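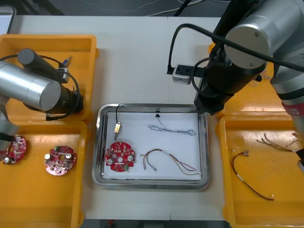

I tested positive for latent TB at a routine new-hire screening and I'm trying to wrap my head around taking a pill every single day for 4 months when I feel completely fine. The skin test came up first, a big itchy bump on my forearm, and then the clinic did the blood test and that was positive too. Chest X-ray clean, no cough, no fever, nothing. The doctor at Aseo (our walk-in place in Jekitz) said I'm not contagious and this is the sleeping kind, and she'd like me to take rifampin so it never wakes up. I said okay and picked up the bottle, and it has been sitting next to the toaster ever since. I'm an organized person normally! I even set up a spot for the pills in a little tray, so I'd see right away if one was missing. And then I didn't take any.

So here is what I'm stuck on. My mother had hepatitis years ago from something unrelated and I've got this fear about liver damage, which is right there on the leaflet. I also wear soft contacts and the pharmacist said something about orange tears, which I thought was a joke until I read it myself. I'm on the birth control pill too and I forgot to bring that up with the doctor. And I like a glass of wine with dinner, maybe two when my sister is over.

Has anyone done the whole course? Did you feel sick on it? Is it really worth it if only some people with the sleeping kind ever get ill? My husband says just get it over with and my sister says leave it alone if it's asleep, so the household is not helping. I grew up partly overseas and had the BCG vaccine as a baby, and I keep wondering if that's the whole reason I'm positive and I'm about to do this for nothing.

I start at the new job soon and they only want a note that I've been seen. They aren't making me take anything. Thanks for reading all this.

Frauke Sauerland
Posted April 2, 2023

Bushra Satti

Hi Frauke! I've done it, the same drug for the same length of time, and I finished in September. I'm not a doctor, I do front desk at a dental office, so take this as one patient to another.

First thing, please call Aseo about the birth control before you swallow the first capsule. Rifampin makes your body clear the hormones faster, so the pill can stop protecting you, and the patch and the ring have the same problem. My nurse had me switch to another method for the whole course and for a while afterward (ask how long, she gave me a date and I wrote it on the fridge). Read them the list of everything else you take too, even the stuff you only take once in a while. It messes with blood thinners, some heart and seizure medicines, methadone, HIV drugs, a long list. I had to have my thyroid dose looked at.

The orange thing is completely real. The first morning I peed I yelled for my husband. It's like someone dropped a carrot-colored crayon in the bowl, and it's harmless, and by the second week I'd stopped noticing. Sweat and tears can do it too, so wear your glasses until you're done — soft lenses can stain and they don't come clean. I also ruined a white pillowcase, or at least I blame the pills for it.

About feeling sick, I was a bit queasy the first 5 days and then it settled down. You're supposed to take it on an empty stomach, so I did it when I woke up, then showered and fed the dog and walked him to the corner, and by the time I'd fussed around long enough I could eat. If your stomach hates that, ask them, don't just change it on your own. I skipped alcohol altogether. My doctor said it and the drug both go through the liver and she'd rather I didn't, and I found I missed it a lot on weekends and not at all on work nights.

On the liver, mine was checked with a blood draw before I started and then again partway through. Not everybody gets the repeat one, I think it depends on your history, so do tell them how worried you are and ask what they'd like to do. They told me what to watch for: skin or eyes going yellow, really dark brown urine (different from the orange, more like cola), throwing up that won't quit, pain up under the right ribs, being wiped out for no reason. If you get any of that you stop and call the same day. I had none of it.

I missed doses, by the way. Three, I think? I called each time and they just added days on the end. Your tray idea sounds good to me, but keep the lid on the bottle if there are kids around, and maybe set a phone alarm as well. Mine played a duck noise and my coworkers hated it.

You can do this! Write back and tell us how the first week goes.

Dudek

your sister has a point but the germ doesnt leave by itself. i left mine alone and it did wake up. ended up with four drugs at once and a stay in isolation and my whole family got tested. id take the capsules.

Buvama

I used to work as a TB clinic nurse, retired now. Most of this has been covered, so I'll just take the BCG question. That vaccine can make the skin test come up positive, and it's a common reason for a false alarm. The blood test looks for something the vaccine doesn't contain, so having had BCG as a baby doesn't turn it positive. You said yours was positive on both. I'd take that as a real result unless your own doctor sees a reason to repeat it.

As for odds, the figure people usually quote is 5 to 10 percent over a lifetime without treatment, and a good part of that risk falls in the first couple of years after you're infected. It goes up if you have diabetes, HIV, or kidney disease, or if you ever need medicine that turns down the immune system, like some of the arthritis ones. You can't know at your age which of those is coming.

Two small things. Don't let anyone give you another skin test or blood test later to see if the pills worked. They tend to stay positive for good, and people get scared all over again. Ask for a letter when you finish that lists the drug, the dates and the X-ray result, and make copies. You'll be asked for it at every job with a screening. And if you ever do get a cough that hangs on for three weeks, or night sweats, or you're losing weight without trying, go in and tell them about this history, treated or not.

Call about the birth control tomorrow morning, as Bushra said.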